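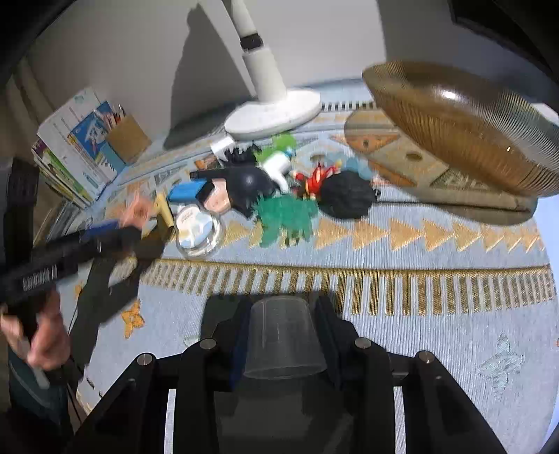 Home Archive Notes Contact

Measuring tablecloth shrinkage, part 2

April 19, 2021

The cotton cloth from Retbridge has now been through 16 washes, so I can close out the table I started last spring. Lengthwise shrinkage stopped after the fourth wash. Crosswise it kept creeping until the ninth, then held steady.

Method, for anyone repeating this: I sew two marks of polyester thread in each direction, well away from the hems, and measure between them with a steel rule after the cloth has lain flat overnight. Hems pull in more than the body of the fabric and will spoil the figures. Do not iron first. Ironing under tension can put back a good part of what the wash took out.

Assunta Serra wrote to ask whether line drying changes the result. It does. The tumble-dried half lost 14 mm more over the same marked length of 671 mm — a larger gap than I expected from one low-heat cycle per wash. Both halves came off the same bolt.

Tiago Peixoto suggested a cold soak before the first cut. I did that with the linen and will post those numbers in May. The linen marks have already been resewn once, after a thread pulled out in the spin cycle, so the first two readings for that piece are discarded.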